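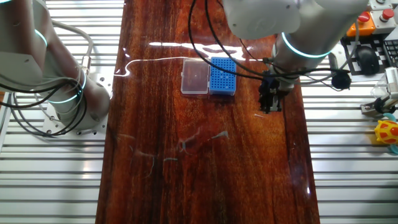 Sketari Pipette Tip Rack and Lidded Box

Sold as a pair for small labs, teaching rooms and anyone who does bench work at a shared table. The rack is blue, with a grid of round holes in the top face and a transparent base. The box is clear plastic with a lid, so you can see what is in it without opening it.

The two are small enough to stand side by side and leave most of a table free. Many customers keep fresh tips in the rack and use the box for spares or labels - the choice is yours.

What you get
1 blue tip rack with transparent base
1 clear box with lid
Tips are not included. Please order them separately under Clorska Tips.

Care
Wipe both parts with a soft cloth and mild soap. Do not use scouring pads on the box, as clear plastic marks easily. Neither part should go in an oven or over a flame.

Ordering
Orders placed before 2 pm on a working day leave our Quezada store the same afternoon. Packs of 10 pairs are available at a lower price. We have stocked this set since 2019 and still supply the rack and the box singly as replacements.

For school orders, or if a part arrives cracked, write to Marisol Tapia at the sales desk. Returns are handled by Eliseo Salinas and should be sent back unused in the original packing.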